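Is the Drenov picking kit worth the money? I think so, for small shops. Skaltolis sells it with two wrist cameras and one head camera, and the price covers training in June. Huguette Masson at Prodell told me she would rather pay for better fingers. I disagree. Cords are hard because they sag and hide their ends.

Cables and open boxes: 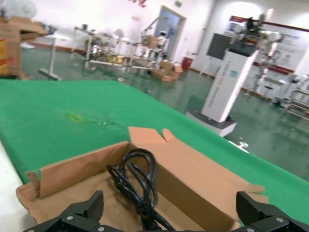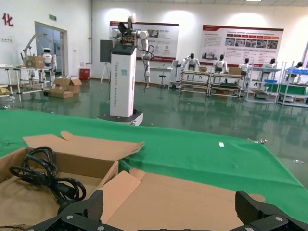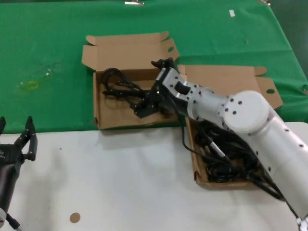
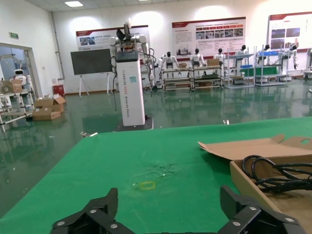

My one complaint is the service plan. It covers 248 hours, and a shop running two shifts will use that up fast.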